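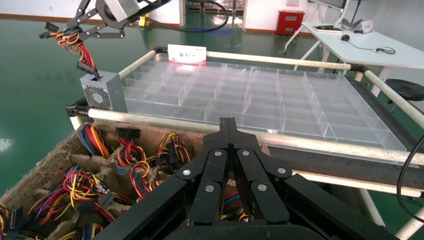
Power-supply cables in red, orange, yellow and black, and a clear plastic tray.

12 shares | 2 comments

Dretdale's old computers to get a second life this May

Fuvholm, the community repair workshop in Dretdale, is opening its doors every evening in May for a month of free computer mending, and we can't wait to get started! Bring a tired desktop, a noisy fan or a box of mystery leads from the loft, and one of our menders will sit down with you and have a proper look.

Last year's open evenings brought 50 machines back into use, many of them now with families and students around the town. Doors open at 6pm and the kettle goes on shortly before.

"People come in a bit sheepish, carrying something they nearly took to the tip, and they go home having fitted a new power supply themselves," said Seraina Berchtold, who runs the workshop. "I love that moment. You can hear it from the other side of the room."

Learners aged 12 and over are welcome at the bench with an adult. Thaddäus Tanner will be teaching soldering for beginners, and Johanna Ammann is back with her very popular session on sorting and labelling cables (bring your own tangle, the worse the better).

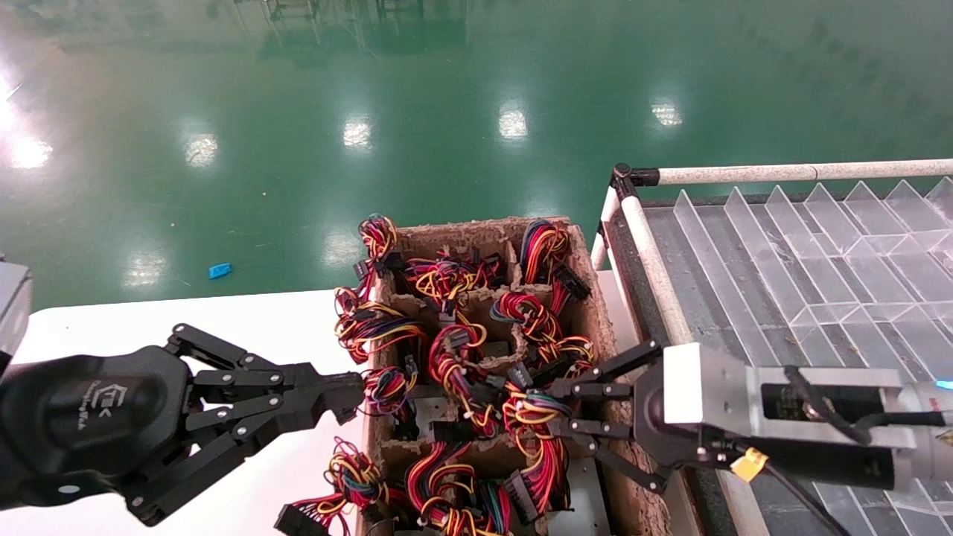
How to take part

There is no need to book, though it helps to ring ahead if you have a large machine. Please back up your files first and bring the power lead. Spare parts are given at cost, and donations of working keyboards are very welcome.

Press contact: Xiaoqing Song, Fuvholm, Dretdale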